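Wekwood at the Drernmont hall

Saturday, October 20, 2018

I went to hear Wekwood last night. They play a mix of old dance tunes and newer pieces on fiddle, accordion, double bass and a small drum kit. I first heard them in May, when they opened for a choir and only got six songs. This time they had the whole evening.

The Drernmont hall holds 300 when the balcony is open. It was shut, and downstairs was perhaps two thirds full. I sat on the left near the back, which is the better side for the bass. On the right you mostly get the heating.
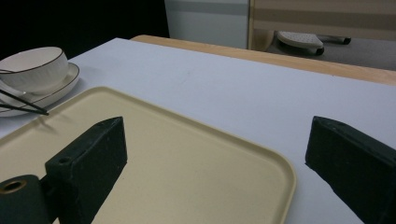

The first half was nearly all slow tunes. They began with a long one for fiddle alone, and the accordion came in so quietly that I missed the start of it. I would have liked something quicker by the fourth number. The drummer used brushes until the interval and could have stayed at home for two of the pieces.

The interval was meant to be 20 minutes and ran to more like 30. Tea was £2 a cup. They were selling the new record, Ninitz, on a table by the door, and I bought one on the way back in because the queue had gone.

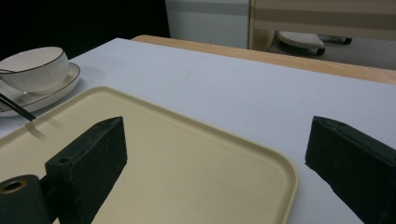 2 min read

They played most of Ninitz in the second half. The title piece is built on a short bass figure that goes round and round while the fiddle gets further away from it. On the record it lasts six minutes. Last night it was a good deal longer and I didn't mind. After that came a set of three polkas, and a few people got up to dance in the side aisle.

The sound was good apart from some hum on the accordion microphone, which was sorted out after the polkas. The singing was harder to follow. I caught the choruses and not much else, and there were no words in the programme.

They finished with Ikonen, an old favourite of theirs that I only knew from a poor recording. It starts as a waltz and the drums pull it into four. There was one encore, a short march, and we were out by half past ten.

I've played the record twice today. The slow tunes work better at home. They are back at Drernmont in the spring, tickets from the hall office as usual.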